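Last updated 11/02/2022. Questions go to Yareli Xolalpa, who keeps this page for Driltgate.

# Can a machine do it yet? Chores FAQ

We get the same questions from readers, from visitors to the workshop and from people who have seen a video and want to know if it's real. The answers here cover homes first and small shops after that.

## Can I buy a robot that does housework?

You can buy machines that do one job each. Robot vacuums and mops are common and work well on flat floors with the cords picked up. Robot mowers are fine on a simple lawn. If you mean one machine that tidies the kitchen, folds the towels and takes out the trash, then no, you can't buy that for your home today.

## Doesn't a dishwasher count?

We count it. It's a machine and it does a chore. What it can't do is load itself, and loading is the part people are asking about when they write to us. Most of the chores left over in a modern house are the bits between appliances: carrying, opening, sorting, wiping, putting back.

## Why is a kitchen so hard?

Every kitchen is different and nothing stays where it was yesterday. A person can open a microwave they have never seen before. A robot has to find the front of it, work out which part moves, reach it without hitting whatever is next to it, and use the right amount of force. Knobs are a problem of their own. The fingers have to line up with the grip, hold on, and turn around the center of the knob. If they are off to one side they slip or they push the whole appliance back.

Much of this gets practiced in simulation before anyone tries it on a real counter.
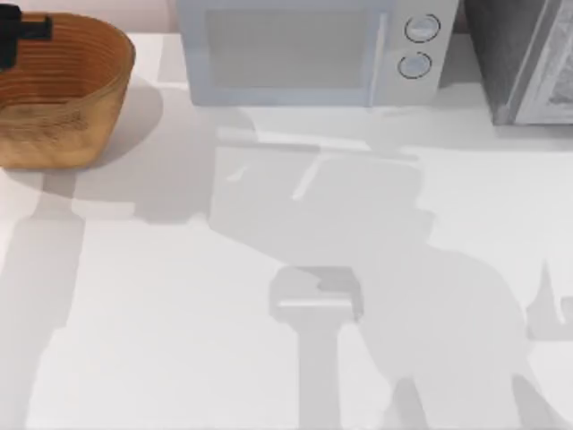 Simulated countertop work, with a microwave that has two round knobs.

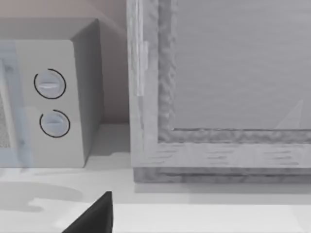

Shadows matter more than people expect. To a camera, a dark patch on a white counter can look like an edge or an object, and the arm makes its own shadows wherever it goes. A good practice setup includes them. If the machine only ever trains under flat, even light, it tends to do badly in a room with a window.

## Why practice in simulation at all?

It's cheap and nothing breaks. Our Noltus project can run 1,000 attempts at one task overnight, and a person can look over the failures in the morning. On the real bench it takes far longer, and somebody has to put everything back after each try.

## Does it carry over to the real thing?

Partly. Reaching and moving around obstacles carry over fairly well. Anything that depends on touch carries over poorly - a stiff knob, a sticky door, a soft bag. We treat a simulated result as a reason to try the task on the bench and no more than that.

## How often does it work?

It depends on the task, and you should be suspicious of any single number. In our last round of bench tests we made 444 attempts at household tasks over 8 tasks. Picking up a dry, rigid object from a clear surface was the best of them. Turning a knob to a set position was in the middle. Folding a T-shirt was last by a long way.

When you read a success rate somewhere else, ask whether the objects were moved between tries and whether a person helped.

## What about a small shop or a factory floor?

Shops are further along. The same part arrives in the same place, the light doesn't change and the floor is flat. Machine loading, stacking boxes and simple packing can all be bought now. The Pirkance line we visited in November has 3 arms moving trays, and one operator watches all of them.

Sweeping up chips, finding a dropped screw and untangling an air hose are still done by hand there.

## Are the robots in videos being driven by a person?

Sometimes. Remote control is a normal way to collect practice runs and there's nothing wrong with it, but a video should say so. Look in the caption for "autonomous" or "teleoperated." Also check the playback speed. Many clips run faster than real life.

## Should I wait before redoing my kitchen?

No. Build it for the people who live there. If you want to make life easier for some later machine, the same things help that help older relatives: clear counters, good light and handles that are easy to grab.

## Do you test at readers' homes?

Not at the moment. The bench is at our Szczepańska workshop and visits are by appointment. You can send a chore you'd like us to try. Please say what the object is, where it normally sits and what "done" looks like to you - that last one is usually missing and we end up writing back to ask.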